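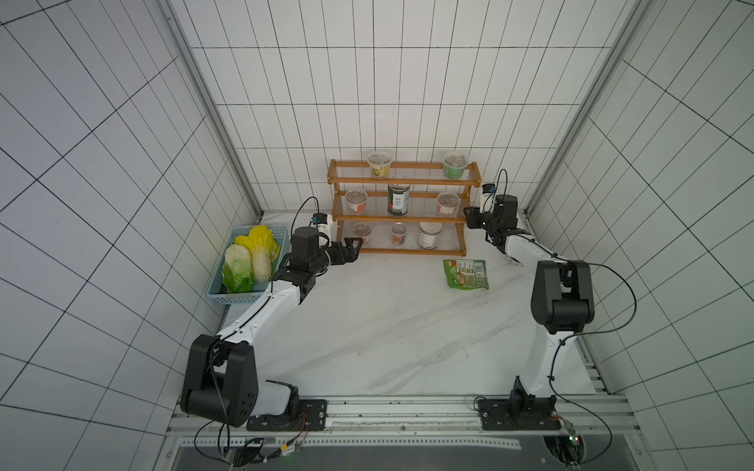
I'd been promised a cup of tea and a look at some shelves, and I got both, in that order. The woman I'd come to see runs the kitchen stores at a small lunch club in Pilton, and she'd asked me not to use her name ("they'll all want me to come and do their cupboards"). So I'll just call her my host.

She has strong views on shelving. The one she likes best is a plain three-tier thing with a pale wood frame and bars to stand things on instead of solid boards. "You can wipe a board all day and there's still flour in the corner," she told me. "With bars it drops through and you sweep it up. I've had every sort of shelf going and I always come back to these."

I asked what goes on it. Clear plastic food boxes mostly, with lids, and a few tins to fill in. She won't have a box she can't see into. Years ago she worked somewhere that kept everything in old ice cream tubs, and she once spent a whole Monday morning opening them one after another looking for the cornflour. "It was in the one that said raspberry ripple. Of course it was!"

The labels were what I really wanted to hear about. She does them by colour, yellow for what needs using first and green for what can wait. I said surely you'd write the date on as well, and she gave me a look. "I do write the date. But people don't read, do they? They come in, they're in a hurry, they grab. They'll see yellow from the door." She'd tried red at first and gave it up after a week as everybody thought the red boxes had gone off and wouldn't touch them.

I wondered how much fits in a box. She keeps to 200 grams for herbs and spices and anything she buys in 100 gram bags gets doubled up, so two bags to a box and no half-empty packets with a peg on. Lentils and rice go by the eye. "If the lid clicks, it's fine. If I'm sitting on it, it's too full."

Tins she is less fussy about, though she does like them on a shelf with the boxes and not off in a cupboard of their own. Her thinking is that you cook from both at once - beans from the tin, barley from the box - so why walk across the kitchen twice? I had never thought about it and I've been walking across my own kitchen for 7 years.

We got on to tiles then, I can't remember how. She loves a white tile with a dark grout, and says the dark lines save you a weekend with a toothbrush. I've got white grout at home (well, it was white) and I kept quiet.

She keeps her stock list in a red notebook, although her daughter has been on at her to use an app called Zukia. She did try it. "It told me I had 3,145 bay leaves. I'd typed it in wrong, I know I had, but I went off it after that." The notebook lives on a string by the door.

Before I left I asked what she'd tell someone starting with one messy shelf and a free afternoon. She said to take everything off it and put the kettle on before putting anything back. Then she found me a spare sheet of yellow labels, and I've used four so far, all on rice.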